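How to prepare a small claim over unpaid invoices

Before you issue a claim, you need to show the court what was agreed, what was delivered and what is still owed. Most of the work is sorting paper. Set aside an evening for it and use a separate folder for each customer.

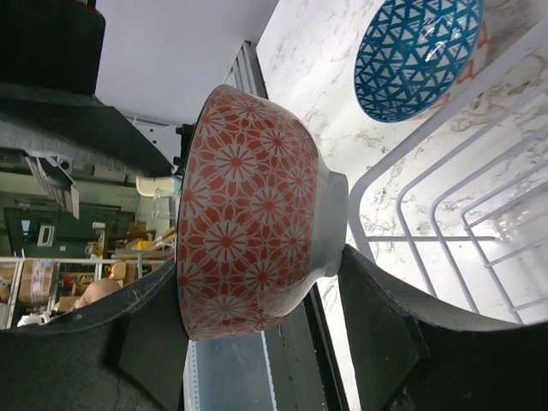
LEEDS, 4th March

By Marilou Ocampo, Vidal Laden Disputes Team

The steps below apply to a simple debt between two businesses in England and Wales. If your customer says the goods were faulty, get advice before you start.

Step 1. Find the contract

It may be a signed document, an order form or a string of emails. Print the whole string, including the messages that don't help you. If your terms were on the back of a quote, print both sides.

Step 2. Write out the dates

Use one page. List the order, the delivery, the invoice, the due date and every reminder. Give each document a number and put that number next to the date. A recent file of ours, Fleveo against Altov, came to 27 pages and the judge worked almost entirely from the list at the front.

Step 3. Work out the sum

Start with the unpaid amount and take off any part payments. Show interest on a separate line with the daily rate. Check whether your contract sets its own rate. If it does, use that one.

Step 4. Send a letter before claim

State the amount, what it is for, how to pay and the date by which you want a reply. Enclose copies of the invoices, never the originals. Post it to the registered office and keep the proof of postage. Email a copy to your usual contact as well.

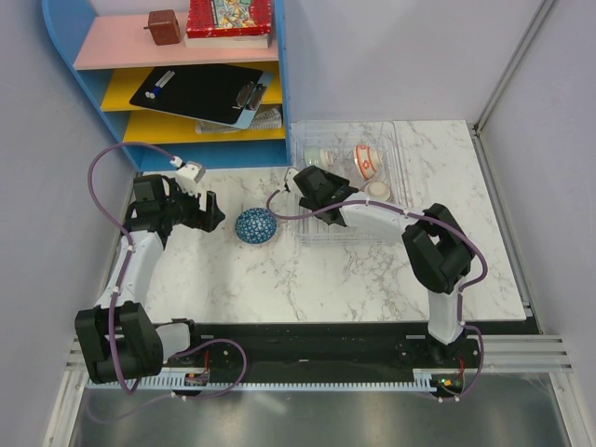 Step 5. Deal with the reply

If the customer offers instalments, ask for the offer in writing and say what happens if a payment is missed. We usually accept up to 12 monthly payments on smaller debts. If they dispute the invoice, answer each point in turn and add both letters to the folder.

Step 6. Issue the claim

Check the current court fee on the day you issue, and add it to the sum claimed. Use the customer's full legal name, including "Limited" where it applies. Keep two copies of everything you send.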